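Studio Notebook – Flisular Recording Workshop
June 2026
Thursday session: demo intake, tape transfers, and the Zernach mix

Room B opened at the usual hour. The live room was held for drum tuning until noon, so all morning work was done in the control room on headphones and the small monitors.

Demo intake. The spring call for unsigned bands closed in April and the backlog stands at 85 submissions. The first pass is limited to checking that each one plays, that the track order matches the sheet, and that a contact address is included. No judgment of the music is to be entered at this stage. Several bands sent files with the loudness pushed so far that the kick drum disappears whenever the guitars enter. These have been marked "request unmastered version" and a standard letter will go out with the next mailing.

One item in the pile needs separate handling. The Tendenano cassette, catalog number 581, was recorded at a slightly fast speed. The guitars sit between standard tuning and a half step above, and the closing hum on side A does not agree with 60-cycle mains. The deck was slowed until the hum matched, after which the riffs fell into an ordinary D tuning and the vocals sounded far more natural. A second transfer was made at the corrected speed. Both versions are to be kept. The label on the shell gives four songs; the tape holds five. The fifth is an instrumental with no title and should be logged as such until the band replies.

Zernach mix, third revision. The band asked for a rougher guitar sound than in revision two. The following changes were made:

Rhythm guitars: low-pass filter moved up, cut at 2,000 Hz reduced by half. The pick attack came back at once.
Bass: distorted track raised, clean track left alone.
Snare: room microphones brought up in the slow sections only.
Vocals: the long delay on the second verse removed. It covered the double-kick pattern.
Tempo map: no change, although the band rushes into the last chorus. They have asked that this be left in, and it suits the song.

The bass and kick still compete in the bridge. A narrow cut in the bass was tried and taken out again, as it made the whole passage thin. The next attempt should begin with the kick. Whoever picks this up should work from the session saved as "rev 3 late" and ignore the one saved before lunch, in which the overheads are out of phase.

Equipment. The left channel of the older cassette deck drops out for a moment when the transport is engaged. The heads were cleaned and the fault remained. A relay is suspected. Until it is repaired, that deck is to be used for listening only – transfers should go through the newer one. The spare 25-foot guitar cable has been retired. The tube head used for the Zernach leads was biased again and is holding steady, with less noise on the high-gain channel than last week.

Drum tuning. Floor tom dropped a third at the request of the Karunaratne session. The resonant head is near the end of its life and should be replaced before any more tracking is done. The rack toms were left as found.

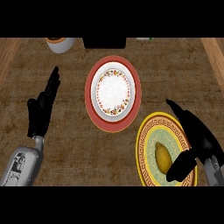 Karunaratne wrote back in the afternoon about the rough mixes: the blast sections are clear enough now, but the doom passage in the second song feels too polite, and could the floor tom ring longer before the vocals return? The gate on that track was set for the fast material and closes too early for anything slow. It can be automated, or the part can be split across two tracks. The split is simpler and will be tried first.

The same message asked whether the spoken introduction could be dropped from the demo. No objection from this side. The song starts better on the feedback.

Carried over:
Replace floor tom resonant head.
Bridge of the Zernach song, starting with the kick.
Letter to the bands with overloud files.
Ask Tendenano for the title of the fifth track and the lineup on the recording.
Check the relay in the older deck.

Backups for Room B were finished before closing, and both Tendenano transfers are on the second drive.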